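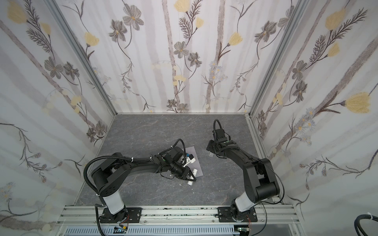

Jinberg two-arm bench cell, left gripper closed on a white bottle.

Equipment > Bench Cells > Setup & Care

Jinberg Two-Arm Bench Cell

The Jinberg is a tabletop cell with two arms on a shared aluminum rail. Each arm has its own mounting plate, so one can come off for repair while the other stays put. We supply it from our Altatthorpe shop with the enclosure posts and walls ready to fit. Wall coverings are your choice, but pick one and keep it, as changing the background means redoing the camera check.

Setting up

Allow 20 minutes per arm. Fix the plate to the rail, snug the bolts by hand, then tighten in a cross pattern. Route the ribbed hose around the outside of the shoulder and tie it along the forearm. We use three ties. Leave enough slack at the wrist for a full turn, and run the arm slowly through its reach before trimming the tails.

Looking after it

Paper and glue jobs are hard on a cell. Scraps end up on the work surface and grit settles along the rail, where it can work its way under a plate. Brush the rail at the end of every shift and vacuum it weekly. Don't use compressed air near the circuit boards below. Wipe the gripper fingers with a damp cloth and check them for glue.

Every 400 hours, check the plate bolts, the hose ties and the wrist connectors. Kyrylo Kushnir in our service department can send the torque sheet.

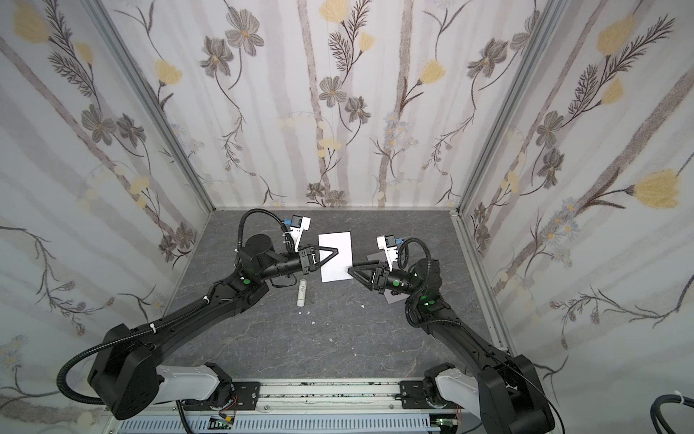

Spare parts

Gripper fingers (pair), hose and tie kit, wrist cable, Drolholm rail brush. Fingers ship in packs of 3 pairs. Orders over $50 ship free within Canada. For a replacement arm, have your plate number handy and ask for Nazar Dovhaniuk.

14 shares | 2 comments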